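The Matte Black Kitchen Has a Dust Problem

Showrooms love it. Anyone who owns a cloth may feel differently.

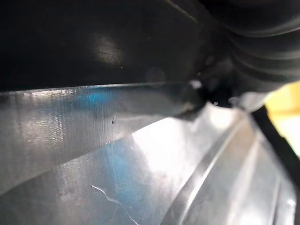 Every few years the kitchen trade picks a color and tells us it is timeless. White was timeless, then gray, and now the word belongs to black, preferably matte, preferably everywhere. On a Saturday in June I visited 3 showrooms in Ostside to hear the case for it, and the case was mostly lighting. A smooth, nearly black surface takes whatever light it gets and hands back a pale smudge, and the few specks of dust lying on it show up like crumbs on a tuxedo. The salespeople call this depth.

At Doležal, I was told the finish "hides everything." I asked what it hides. Scratches, the salesman said, then admitted he meant small ones. The sample by his elbow had been wiped twice while we talked.

Drova takes another line and sells you the upkeep. Its black worktops come with a care kit, 2 cloths and a spray bottle, and a leaflet that warns against most of the things people do in kitchens: lemon juice, scouring pads, setting down a hot pot. The warranty runs 10 years. Read the exclusions before you get excited, as they take up more room than the promise does.

Mallel was the most candid of the lot, perhaps because it also sells beige. The woman at the desk said black doors go back more often than any other color, usually after the first bright morning. She wouldn't give me a number.

I don't think anyone is lying, exactly. Black does look good in a big room with tall windows and no children. My own kitchen has one window and a toaster. I paid a $200 deposit on a set of dark drawer fronts last year, lived with one sample door for a month, and asked for the deposit back. They kept half.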